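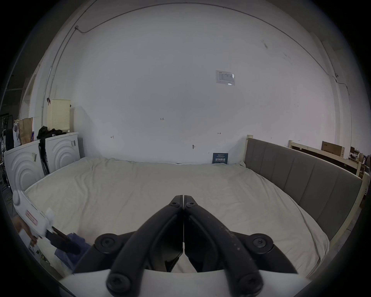 Posted in February by Delia Onu

I'm teaching a two-armed robot to fold laundry and I am losing the argument. We do it by hand, with a gripper in each fist, going through the motions on a bed while everything gets logged. I've read the how-to page twice and it's very encouraging about everything except folding. My trouble is the start of each attempt. I've got a blue cloth crumpled up on a cream-white sheet, and I can spend half the attempt poking at the heap before I find a corner worth pulling. Then the fold itself goes fine. I've done 70 of these so far and the arms have learned to poke at the heap beautifully. They poke with real conviction. After that they seem to feel the job is done.

Should I throw those attempts out, trim them, or keep going until I get better at it? I've also tried the remote control setup, where you drive the arms with a pair of sticks, and my folds came out looking like something the dog had been consulted on.

Fabrice Collet

Trim, don't throw. The folds at the end are good work and you've already paid for them in wrist pain.

What the arms are copying is your hesitation. When you hover over the cloth and change your mind, that goes in the log as a move like any other, and the robot has no idea you were thinking. So do your thinking before you press record. Look at the heap, choose your corner, decide which hand goes first, then start. If you grab the wrong spot, let go cleanly and take a second grab. A clean recovery is worth having. Dithering isn't.

We went through this at Waltville with dish towels. I had 101 attempts logged and ended up cutting the front off 21 of them, which took most of a Friday and was about as thrilling as it sounds. The next round of training went straight for the cloth. It still folded like a teenager, but it went straight for it.

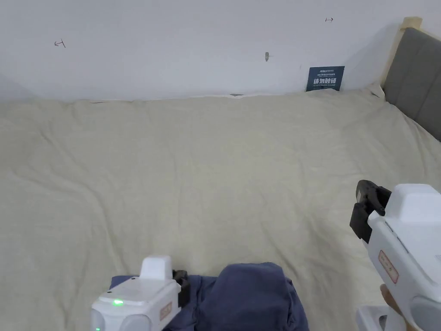
How fast should I move when I'm showing a fold?

At the speed you'd be happy to see the arms move, with no long stops in the middle. Slower than you fold at home, and steady. If you rush the grab, the fingers close on air and you've taught it to do that.

As for the sticks, I'd leave them for jobs where the arms have to be in the room anyway. Cloth wants hands. Driving it remotely, you can't feel when it's about to slip, so you squeeze everything like it owes you money.

Tihomir Stoyanova

just do more of them. i did 3 days straight on the Orham arms and it sorted itself out. also check your batteries
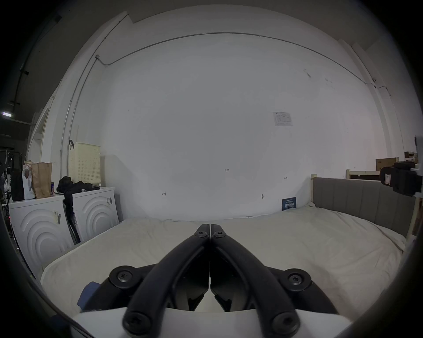 Flemden Makers' Club / Robot Learning Group

Nadège Besson

More of them will help, but only if they're different from each other. Tihomir's three days worked partly by luck (I was there for two of them, and he drops the cloth differently every time without meaning to). If you always set the heap down in the same spot in the same shape, the robot learns that spot. Toss it. Toss it badly. Turn it a quarter, push it toward the headboard, leave a sleeve or a corner tucked under if it's that kind of item.

Two other things to try, Delia. Pick one way to fold and stick with it for the whole batch. I once did half of mine in thirds and half in quarters, depending on my mood, and the arms settled on a shape I can only call a dumpling. And keep your fingertips in view of the camera when you make the grab. It's easy to roll your wrist over so the gripper hides the very thing you're trying to show.

I use Cieślak to mark where each attempt should start. It's ugly, the save button is where you'd expect delete to be, and it does what I need. Save a copy of the untrimmed files before you go near it. I learned that one on a whole evening of pillowcases.

Delia Onu

Thanks, all. I've trimmed the worst of them and I'm doing a new batch tonight with proper tossing. Batteries were fine. Thirds it is.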